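The Lazarević Figure

Kyu-ri Ham had the tolerance sheet open before the second sample arrived. The first had failed at the left shoulder. The joint was specified to hold a raised guard for 1000 cycles and had let go at 391, after which the arm hung straight down and the figure looked like a man waiting for a bus.

The license covered one fighter, Lazarević, retired, lightweight, known for a low stance and a bad left shoulder. Zoltetti had bought the rights in August. Gindbridge cut the molds. Flekura, where Ham worked, was paid to say whether the result could be sold.

She logged the failure under joint wear and wrote to Gindbridge asking for a tighter socket. The reply came in 20 minutes. The socket was correct to the drawing. The drawing was correct to the scan. The scan had been taken from Lazarević himself, standing in a gym with his hands up.

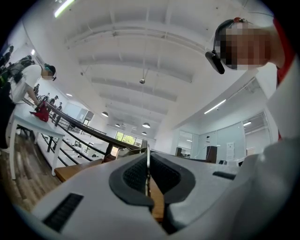 Ham asked for the scan file. It was large and took most of the afternoon to load. She rotated the model until the left shoulder faced her and measured the socket angle. It was four degrees lower than the right. The sculptor had kept the difference. Whoever made the drawing had kept it too, and the load on the joint had gone up accordingly.

There were two ways to fix it. The socket could be raised four degrees, which would make the shoulders match and put the load back inside the limit. Or the pin could be changed to a harder grade, which would add cost to every unit and hold the shoulder where it was.

She wrote up both. Under the first she entered the saving. Under the second she entered the cost and left the benefit column blank, then went back and typed "likeness."

Zoltetti called a review. It was short. Their product manager read the two options aloud and asked whether a buyer would notice four degrees.

"At this scale, no," Ham said.

"Would he?"

She said she had not asked him. The product manager said he would, and the call ended. 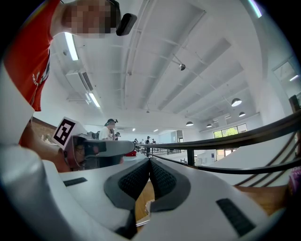 Two hand-held grippers, a person in a red t-shirt leaning over.

The answer came by email on 22/12/2024, forwarded without comment. Lazarević had written one line. He said he had carried that shoulder through 40 fights and would like it left alone.

Ham changed the pin grade on the sheet, saved it as revision C, and sent it to Gindbridge. Then she set the second sample in the fixture, raised its guard, and reset the counter to zero.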